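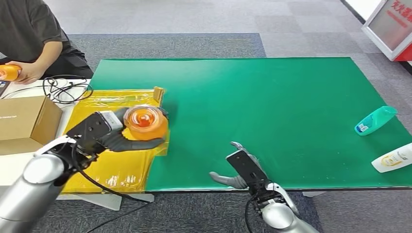
A two-armed robot holds an orange ball over a sheet of yellow plastic during the open day at Brastholm.

The Brastholm laboratory opened its doors to visitors in March 2024, and more than 300 people registered. The final count at the desk was 308. Guests were admitted in groups of 16, and each group spent 12 minutes at the handling table before moving on to the Stindonus hall.

Handling work at Brastholm is directed by Aled Foulkes, who joined from Flanik in February. His team studies how robotic hands grip items of different shapes, among them balls and plastic bottles.

"Visitors ask about speed," Mr. Foulkes said. "We would prefer to talk about grip."

The laboratory will receive school groups through the summer. Requests should be addressed to the Eze visitor office.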